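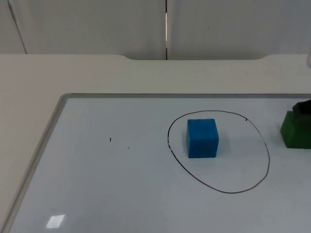 Drunda cell: README and setup notes

Last revised Wednesday, May 13, 2026

Welcome, and thanks for opening the README before opening the toolbox. Drunda is the small tabletop cell at the Memham workshop where we record block handling on a whiteboard. These notes cover how the cell is put together, how we keep it in good order, and what to do when it sulks. They travel with the Zillton recordings as well, so if you've only downloaded the data and will never set foot in Memham, you'll still find the bits you need (mostly in the sections on the board, the camera and known quirks).

It's grown a fair bit longer than planned. Please don't feel you have to read it in one sitting. A cup of tea helps.

What's in the release

There are 2,039 episodes in the Zillton set, recorded over 82 sessions. Each episode has a video file, a joint log and a one-line text note typed by whoever was running the cell. The notes vary a lot in quality, and we've left them as they were typed, spelling and all. Some are lovely and detailed. Some say "fine".

Folders are named by session, and episodes are numbered from zero inside each one. If a number is missing, the episode was dropped during checking and we didn't renumber the rest, so please don't write a loader that assumes a continuous run. (Ours did, for longer than we'd like to admit.)

The table

The cell lives on a pale off-white table with a matte top, pushed up to the white wall panels. There's a shallow curved cutout in the back edge, below the place where two of the panels meet, and it makes a handy landmark when you're lining things up. Keep the strip between the board and the wall clear. It's terribly tempting to park a marker or a mug there, and then it's in every episode until somebody reviews the footage on Friday.

Check that the table is level whenever it's been moved, even if it was only nudged to sweep behind it. We use an ordinary builder's level laid along the back and then down each side. Adjust the feet a little at a time, go round twice, and then lean on each corner with your palm to make sure nothing rocks.

The board

The whiteboard lies flat on the table and it's set at an angle to the wall, so don't straighten it up to be helpful! The angle is part of the setup, and the camera view was chosen with the board sitting that way. If it does get knocked square, bring up the reference still on the monitor and ease the board round until the rounded corner of the aluminium rail sits where it should at the upper left of the board.

Wipe the surface at the start of a session with a dry microfibre cloth. For older ink use a little isopropyl on the cloth, never straight on the board, and give it a few minutes to flash off before anything goes back down. Small specks of ink do get left behind and we don't chase every last one. You'll find a couple to the left of the target in the view at the top of this file. If you're training something on this data, it's worth knowing that marks like these come and go between sessions.

Drawing the target

The target is an ellipse drawn freehand in thin black marker. We tried a cardboard template for a while and went back to drawing by hand, partly for variety and partly because the template kept curling. Any reasonable closed shape will do. Ours tend to come out taller than wide, with a bit of a lean, and there's often a little hook where the pen starts and finishes. That's all fine.

What isn't fine is a gap you could drive a block through. A line that has gone faint along one side can stay if you can still follow it by eye from the operator's chair. If you can't, wipe the whole thing and draw a new one. Don't go over half of it, as you end up with a thick side and a thin side and the thick side smears. Let the ink dry fully before putting foam on it. Caps back on the markers, please, until they click.

The blocks

The blocks in use for this layout are a blue foam cube and a green block. They're soft and they pick up everything: ink, dust, hair, the occasional biscuit crumb. Brush them between episodes with the dry paintbrush kept in the drawer, and look at the undersides now and then for black transfer from the target line.

Swap a block out when a corner has gone permanently soft or one face has taken a set from the gripper. You can test this by pressing the face with your thumb and watching whether it comes back. Old blocks go in the tub marked RETIRED and not back in the drawer, however good they look. A squashed block closes differently under the fingers and the joint log will show it, and then someone loses an afternoon to a fault that isn't there.

For a reset, put the blue cube inside the ellipse. It doesn't need to be centred. We like it to sit nearer one side some of the time, and the sessions would be poorer without that spread.

The gripper

The gripper wants the most looking after, and it will repay you for it. Before each session:

Power off the arm at the controller and wait for the fan to stop.
Wipe the finger faces with a barely damp cloth, then a dry one.
Feel along the inside of each finger for foam crumbs. They build up at the base, where you can't see them.
Check the fixing screws for play by hand. If one moves, nip it up with the short hex key and note it in the log.
Power back on, home the arm, and open and close on nothing five times, listening as you go.

The listening is worth taking seriously. A healthy close is a smooth whirr with a soft stop at the end. A click partway means a crumb or a tired cable tie. A stutter near the end of travel usually means the zero has drifted, and you'll want the calibration routine in the next section.

The gripper's height over the board matters more than people expect. When it comes down on top of the green block it should meet the foam gently and not drive it into the board. If blocks are being dented, raise the approach height in the config by a millimetre or so, save, and try again from home.

Recalibrating after a knock

Collisions happen. Stop the arm, leave everything where it is, and have a proper look before you touch anything. Then clear the blocks, home the arm and run the zero routine from the Goicoechea menu (that's our control panel software, and yes, the menu really is called that). The routine takes the gripper through its full travel twice and writes a fresh offset file. The old one is kept beside it with the date on the end. Please don't tidy those away. We've gone back to them more than once.

Once the offset is written, do three slow practice grasps on the green block and compare the finger positions in the log. If they agree, carry on. If they wander, tighten the wrist coupling and start the routine again from the top.

Camera and lights

The camera is fixed in place and gives a view of the board with the wall panels behind. It doesn't take in the whole board: the near rail is out of view and the board carries on past the right-hand side. The arm can be mostly or wholly out of shot too, with perhaps just the tip of the gripper showing. Please keep this in mind before filtering episodes on whether the robot is visible. You could throw away a lot of perfectly good data.

The lighting is kept even and soft. There's some glare on the glossy surface towards the lower left of the board, and we work around it by drawing the target well over to the right. If you change a lamp, record a short clip of the bare board before and after and save both with the session.

Known quirks

Forty-one episodes have a text note that belongs to the episode before. They're listed in notes_shifted.txt and we haven't corrected them in place, so anyone comparing against an earlier download will get the same files.

The sessions from October were recorded while the wrist coupling was wearing out. The grasps look ordinary on video, but the last joint has a small wobble in the log. Use them with a bit of care if you're working from joint data.

Video and log clocks can differ slightly at the start of an episode. Align on the first movement and you should be right.

Shutting down

Home the arm, open the gripper, power off at the controller. Blocks go in the drawer, brushed. Wipe the target off the board at the end of the day, as ink left overnight is much harder to shift in the morning. Copy the session folder to the shared drive and wait for the copy to finish before you close the lid of the laptop. Then fill in the log book, including the dull days. A line reading "nothing adjusted" has saved us plenty of head-scratching later on.

Corrections and additions are very welcome. Add them to the shared copy of this file with your initials, and put the revision date at the top.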